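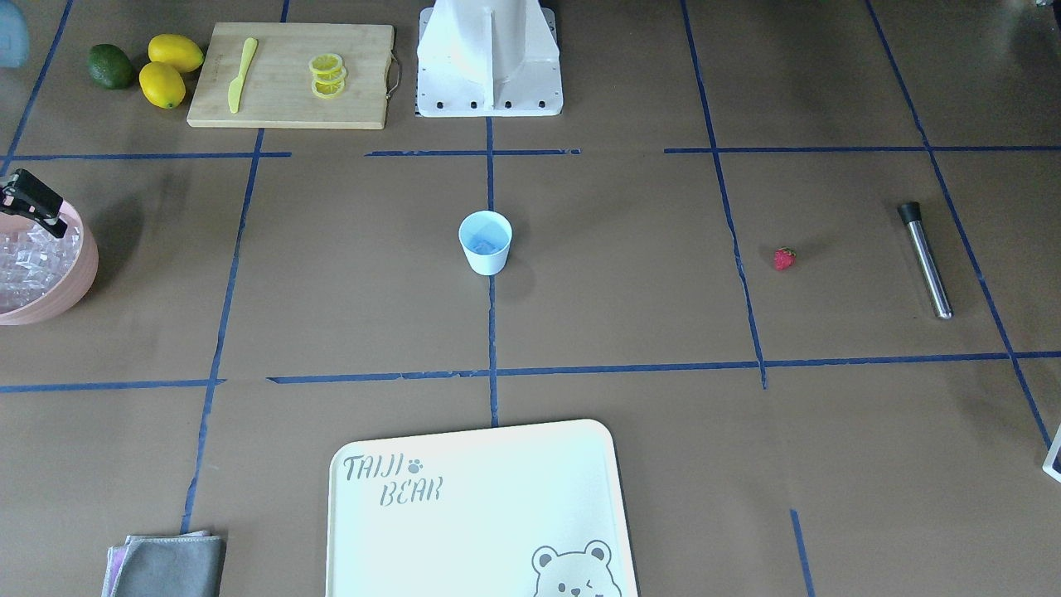

*The Shezi drinks bench: lemon slices and yellow knife on the bamboo board, lime and lemons beside it.*

**Shezi cold drinks bench, progress report to Troltideo**
Dosden, 28/10/2025

Hello again! This is the second report on the grant and it's a happier one than the first, which I reread last night and which was mostly me complaining about the sink. The sink is fixed. I'll say no more about the sink.

For anyone at your end who is new to the file: Shezi is our project to work out one good bench layout for making fruit drinks, simple enough that people can walk up to it and get going without a long talk from us first. You paid for the bench space at Dosden, the tools and the fruit. What we owe you is a layout that works, a set of cards to go with it, and an open day in January.

## Where we are

We've run six practice sessions out of the ones we planned, and the layout has finally stopped changing every time I turn my back. We went with brown paper over the whole surface and dark blue tape on top to mark it off into a grid. I was the one who argued for a printed mat, and I lost that argument, and I'm glad I did (please don't tell the others I wrote that down). Paper is cheap, we can write on it, and when we want a box to be bigger we pull up a strip and lay another one.

The lines are not straight. I know they're not straight. I had a lovely plan drawn on squared paper, and then there was a roll of tape and a big sheet of paper and the afternoon got away from me. For practice they do the job, because all anybody needs is to be able to say "put it in that box" and have it land somewhere sensible.

The bamboo board lives toward the back with the whole fruit to one side of it. In the first layout I had the board right up front, and the trouble was that all the cutting happened exactly where the pouring was meant to happen. Moving it back cleared the middle for the cup, and I don't think we'll move it again.

## The drinks themselves

We've kept the menu tiny. Lemon, lime, strawberry, ice. I had bigger ideas in the application – there was a whole paragraph on mint – but every extra ingredient needs its own spot on the bench, and we kept running out of boxes before we ran out of ideas. Mint may come back for the open day if I can find it a home.

The strawberry has been the popular one. The step goes: fruit in the cup first, then a gentle press and stir, then everything else. We wrote "gentle" on the card in capitals after the early sessions, which were very red.

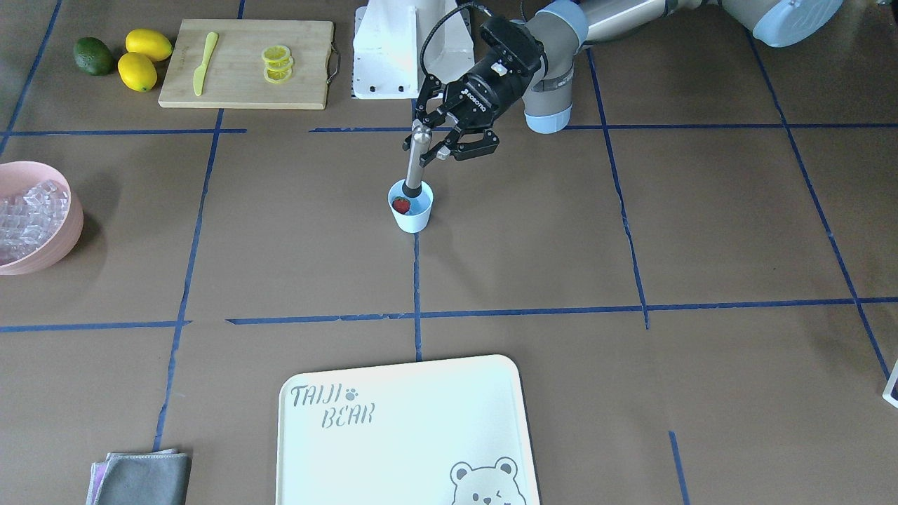
*Strawberry step: the fruit in the white cup with the tip of the metal rod beside it.*

We've settled on short, round cups for this. The tall ones I ordered first looked smart on the shelf and fell over at the slightest excuse, so they've gone to the Zemance kitchen, where I'm told they're used for pencils. The short ones sit flat and you can see into them from above, so it's easy to tell where the fruit has ended up. White was a lucky choice too, as a red strawberry shows up beautifully against it.

Ice goes in the pink bucket. I've had a couple of people ask whether the pink is a design decision, and the answer is that it was the one on sale.

## Tape, and why I'm asking for more of it

This is going to be the dullest part of the report, and it's also the part where I've learned the most. The tape matters a lot more than I budgeted for. Where it's smooth, the bench looks cared for and people keep to the boxes. Where it goes ragged, they start to drift, and a cloth left across a line is as good as no line at all.

The crossings are what I check first now. Two strips go over each other there, so any lifted edge is asking for trouble.

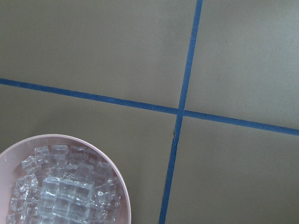 *Two strips crossing. Look just under the junction for the small dark nick on the edge of the tape.*

A nick like that is nothing on its own, but I like to replace the strip before the next session, along with anything that has frayed. The longer lines are pieced together from several lengths, and next time I'd like to lay each one as a single run. I'd also like to try it with a ruler, like a grown-up.

So the one request in this report: could we move $70 from the printing line to the consumables line? We've spent less than expected on printing (the cards are one side only, and I've been using the Zemance printer, with permission) and more on tape and paper. The total doesn't change.

## What went less well

Sticky paper. I should have seen it coming in a project about fruit. If a lemon gets cut off the board, the juice goes straight on the sheet, and then the sheet has to go. We've started saying "cut on the board" at the start of each session, and it's on the card as well.

Also the cards. My first set had far too many words on them and people very politely didn't read them. The new set has five steps, a drawing for each, and big type. I'm still not happy with the ice drawing, which looks like a bowl of dice.

And I under-ordered fruit for the third session, so we finished it with one sad lime and a lot of goodwill. There's now a shopping list taped inside the cupboard door.
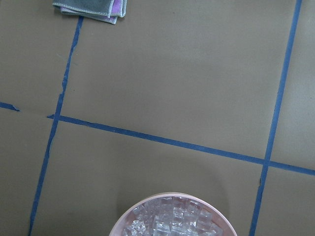 We keep a folded cloth on the bench for the whole session these days, and wiping down has become the last step on the card. It used to be something I did by myself after everyone had left, muttering. Ice is the other thing that wants watching. A full bucket is heavier than it looks and it likes to drift toward a line, so in the new plan it gets a box of its own, close enough that nobody has to reach over the board for it.

## Between now and January

- Lay fresh paper and redo the whole grid, with long single strips.
- Run two more practice sessions with the new cards and people who haven't seen the bench before.
- Redraw the ice.
- Decide about mint.
- Send you a plan of the final layout, with measurements, so that Zemance can set up the same bench at their end if they still want to.

You're very welcome to come by Dosden before the open day if you'd like to try it. Give me a little notice so I can get strawberries in, and wear something you don't mind getting lemon on. If the $70 move is fine, a one-line email is all I need for the file.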